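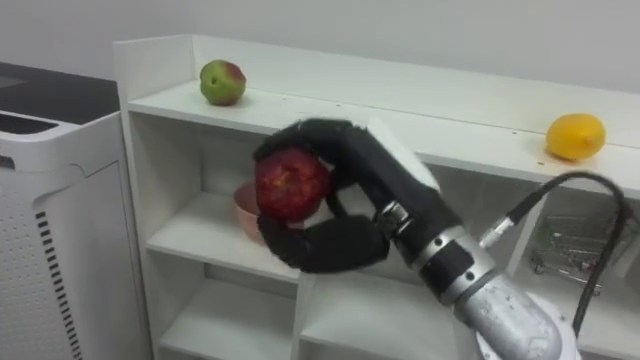
Grower co-op to trial lower storage temperatures for late apples

11/22/22

The Rutkowska growers' co-operative will begin a storage trial in December to test whether late-season apples can be held at a lower temperature without an increase in internal browning. The trial will run for seven months in two sealed rooms at the co-operative's packing site and will be managed by the storage consultancy Gedard.

Each room will hold 100 bins. One will be kept at the co-operative's present set point for late red varieties. The other will be brought down in steps over the first 12 days and then held slightly above the freezing point of the fruit. Oxygen and carbon dioxide levels will be the same in both rooms, so that temperature is the only treatment being compared.

Apples continue to respire after harvest, using up stored starch and acid and giving off heat, water vapour and ethylene. Cooling slows all of these processes. The limit is chilling injury, which in susceptible varieties shows as a diffuse brown colour in the flesh and is often invisible until the fruit is cut. Growers in cooler districts have tended to set their rooms on the cautious side, at some cost in firmness by the end of the season.

Oskari Laaksonen, who designed the trial for Gedard, said the stepped cooling was the main point of interest.

"Fast pull-down is good for firmness, but some varieties don't tolerate it," he said. "If the fruit is given time to adjust, we think the final temperature can be lower than what most sheds are using. We don't have enough data from this district to say how much lower."

Samples will be taken from both rooms every month. Fruit will be tested for firmness, soluble solids and titratable acidity on removal, and a second set will be held at room temperature for seven days before testing to reproduce conditions in a shop or a household kitchen. All sampled fruit will be cut through the equator and scored for browning, core flush and cavities. Skin colour will be recorded as well, as greening or yellowing of the background colour is the first thing most buyers notice.

Bins for the trial have been drawn from orchard blocks picked at two maturity stages. Earlier work by the consultancy indicated that fruit picked late was more prone to browning at any temperature, and the co-operative has asked for the two stages to be reported separately.

Room sensors are being supplied by Rovura, which will log air temperature, pulp temperature and relative humidity at several heights in the stack. Humidity is to be kept high to limit weight loss. The co-operative lost nearly two per cent of fruit weight in one of its older rooms last season, and shrivel around the stem was the most common reason for downgrading in that line. The door seals and evaporator fans in both trial rooms have been replaced.

Packing and grading will be carried out by Pakport under its existing contract. Stavros Moschos, the operations manager there, said the trial fruit would be run over the line separately and would not be mixed with commercial stock.

"It adds a changeover each time, so we're doing it at the end of a shift," he said. "The grading program stays the same. If we changed the defect settings partway through, the numbers would be no use to anyone."

Energy use will be metered for each room. A lower set point increases the load on the refrigeration plant, but the co-operative expects part of this to be offset by the lower respiration heat of the fruit. Defrost cycles are likely to be more frequent in the colder room and will be recorded by the same meters.

The trial covers red varieties only. Green cooking apples, which the co-operative stores in smaller volumes, are treated for scald before storage and were left out to keep the design simple. Pears were considered and also left out.

Members with fruit in the trial rooms will be paid at the average return for their grade, whatever the condition of the bins when they are opened. Interim results will be sent to members after the second sampling, and growers who want to see the cut fruit can attend any of the monthly assessments by arrangement with the packing site office.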